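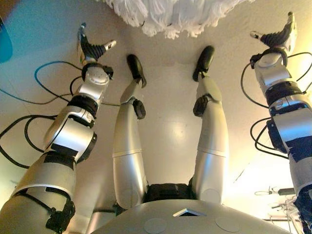
Ceilings are my favorite part of any room, and I will happily talk about them to anyone who stands still long enough. The back room in our house in Uneck got a new one in August, and I'm still walking in just to look up! I wanted a pale beige with some texture to it, something that would change with the light, and it really does. Over toward the right it goes cream, almost yellow, and up in the left corner it cools off to a soft gray. Same paint, same ceiling. I love that so much more than flat white.

The Back Room Ceiling, Uneck
Posted by Nadhirah Chin, October 27, 2024

The color
Momness Oat Milk, matte, 2 coats. I tried four beiges on scraps of board first and carried them around the house for a week. Two went pink in the evening and one looked like putty. Oat Milk looked good at breakfast and good after dinner, so that was that. The name is a little silly but I've forgiven it.

The texture
A thin coat of Šimko ready-mix, rolled on with a nap roller and then left alone. Leaving it alone is the hard part. I kept wanting to go back and fix little spots, and every spot I fixed in the first corner had to be done over. My neighbor gave me very good advice from the driveway (put the roller down and go have lunch) and the rest of the ceiling went much better after that.

The light
We put Kirkarex warm bulbs in everything back there. They bring out the yellow in the paint more than I expected, and I was nervous for a day or so, but now I wouldn't swap them. On a gray afternoon the room feels like somebody has left a lamp on for you.

The old ceiling
It was a dull white with a brown water ring from a leak the last owners had fixed years ago. I sealed the ring with a stain blocker before the texture went on – two passes, with a full night in between. No sign of it coming back so far, and we've had plenty of rain.

What it took
Over 18 hours of work, spread across more evenings than I'd like to admit, plus one very stiff neck. I wore swim goggles for the rolling and looked ridiculous, but I got nothing in my eyes. If you're doing your own, cover the floor right out to the walls. I stopped short on one side and was picking dried specks off the baseboard for days.

Next up
The hallway! Same texture, but I'm thinking a shade darker – maybe something close to sand. If you've got a warm ceiling color you're happy with, leave me the name in the comments, and tell me which way your windows face.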